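Ticket 101 - Ivgate, ground floor toilet - bowl ring won't shift / slow refill
Status: open
2 min read

Aug 9, 2021

Reported by Charoen Meesuk. Brown ring at the waterline, comes back within days of cleaning. Also cistern taking ages to fill, second person in gets half a flush.

Checked so far:

- Water off at the isolator, lid off cistern, looked inside. Float arm was catching on the side wall. Bent it back a touch, now moves freely. Refill timed at 93 seconds, was well over two minutes before. Still not great.
- Inlet filter full of grit. Rinsed, put back. No drips at the joint.
- Flush valve seal looks tired but seats ok. Dye in the cistern, left it 8 minutes, no colour in the bowl. So not a leak from there.

Ring itself: limescale with muck stuck in it. Normal toilet cleaner does nothing, just bleaches it so it looks clean then it goes brown again. Same as we had at Harasville in April.

Tried:

1. Thick bleach overnight. Whiter, still rough to the touch. No good.
2. Flushed twice, THEN descaler. Do not mix with the bleach, whoever does this next. Left an hour. Top half of the ring came off, bottom half didn't.
3. Pushed the water down past the bend with the old brush so the descaler sits on the scale and isn't watered down. Much better, should of started there.

Note from Glykeria Manolakis: the Khunthong brush is worn flat on one side, skids over the ring. Ordered 2 new ones from Hovosis plus a bottle of descaler. Please don't use the wire pad under the sink, it scratches the glaze and then the scale grips even worse.

Update, pm. Second go with descaler done. Rough patch left at the back under the rim, size of a thumbnail. Rest feels smooth. Seat hinges wiped down too, one bolt was loose, nipped up by hand.

Still to do: replace inlet valve if refill hasn't improved by next visit. Get under the rim with somthing narrow, the big brush doesn't reach. Weekly descale from now on, lid up and window open while it's working. Short scrub at the waterline each time, then flush and check the back with a torch. Leave ticket open till the ring has stayed away a full fortnight.

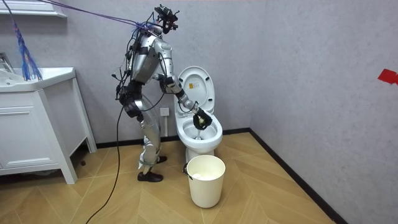
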